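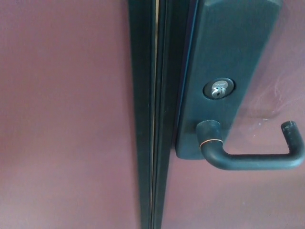 Cuatro semanas con el olor a pintura metido en la bufanda, pero las puertas ya están. Malva. Un malva apagado, tirando a rosa viejo, con la moldura del centro y la placa de la cerradura en verde azulado oscuro. Os lo cuento con calma porque varios me habéis escrito preguntando por el color (¡y alguno por mi salud mental!), y prefiero contestar a todos de una vez aquí en el boletín.

La idea salió de una discusión en la cocina. Yo quería blanco roto. Benedetta Testa, que comparte el taller conmigo desde que nos mudamos a Lorthorpe, me dijo que si volvía a pronunciar «blanco roto» se llevaba la cafetera. Sacó una carta de colores que tenía guardada de un encargo anterior y señaló el malva sin dudar. A mí me pareció color de caramelo de abuela. Lo dejé pegado en la pared una semana, lo miré por la mañana, lo miré de noche con la bombilla del pasillo, y al quinto día ya me gustaba. Con la pintura me pasa siempre lo mismo, primero protesto y luego presumo.

Lo del verde fue cosa mía, eso que conste. Había sobrado medio bote de cuando pintamos la estantería y me daba rabia tirarlo. La moldura que tapa la junta entre las dos hojas tiene varios pliegues, con un canal hundido en medio, y ahí el color oscuro se luce mucho más que sobre una superficie lisa. Además es un pelín satinado, así que los bordes cogen la luz y se distinguen bien. Las hojas, en cambio, las quise mates del todo. Mate al lado de satinado: probadlo, de verdad, aunque sea en un cajón.

Ahora la parte menos bonita. Si os acercáis mucho a la hoja izquierda veréis unas rayitas horizontales, muy suaves, como de papel. Priit Ramanauskas, que sabe de esto bastante más que yo, dice que hay que terminar siempre con pasadas verticales, de arriba abajo y sin levantar el rodillo a mitad de camino. Me lo dijo cuando ya había acabado, claro. Estuve una tarde entera decidiendo si lijaba y empezaba otra vez, y al final guardé la lija. Me he acostumbrado a las rayitas, y a un metro no se notan.

Otra cosa que aprendí tarde: la placa de la cerradura se pinta mejor fuera de la puerta. Yo la desmonté a regañadientes, después de intentar recortar el contorno a pulso y dejarlo hecho un mapa. Cuatro tornillos, una bandeja con periódicos y dos capas finas. Los tornillos, en un tarro con tapa, que los míos acabaron debajo de la nevera y perdí media mañana con una regla y una linterna. Y dejad secar todo bien antes de volver a montar; yo esperé una noche y me quedé corta, así que me tocó retocar una esquina con un pincel de acuarela.

¿Y la rendija? También me habéis preguntado. Entre las dos hojas queda un hilo de luz finísimo, dorado, de arriba abajo. Jayanthi Poojary me recomendó ponerle un burlete y tiene razón, en enero se lo pondré. De momento me gusta tanto que lo voy aplazando. Me siento enfrente con el café y lo miro, qué queréis que os diga.

En cuentas: me he gastado 101 euros, contando rodillos, cinta y un bote de malva que compré de más. El sobrante está en el taller, bien cerrado, y se lo regalo a quien lo venga a buscar (da para una mesita o para un par de sillas pequeñas). Gintarė Dzene ya se ha pedido las muestras de verde, así que esas no.

En octubre le toca al armario del pasillo. Benedetta ha vuelto a sacar la carta de colores y está mirando los amarillos con una cara que no me gusta nada. Si tenéis un amarillo que os haya salido bien en una pared con poca luz, mandadme el nombre respondiendo a este correo, y si me ponéis también cuántas capas os pidió, mejor todavía.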